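Slide 6 – Work surfaces in the shared workshop
Speaker: Uldis Koppel, Mockus Training Center

Good morning. This section covers the boards and the pegboard base beneath them. The Plallness refit gave us 15 benches, and the same rules apply to each.

Please look first at the wood. Pale boards show wear early, and users should report any lifting along a seam before work begins.

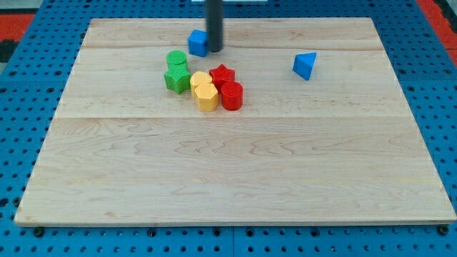 Light wooden board on blue pegboard, with the near half clear.

Small colored pieces stay on the middle plank. The near plank is kept free for hands and paperwork – instructors are asked to enforce this from the first session.

Boards are wiped with a dry cloth at close. Fasteners are checked every 2 weeks and recorded on the bench sheet.

Pause for questions. If asked about replacement boards, refer to the Trumalport order, which is due in November. Next slide: storage.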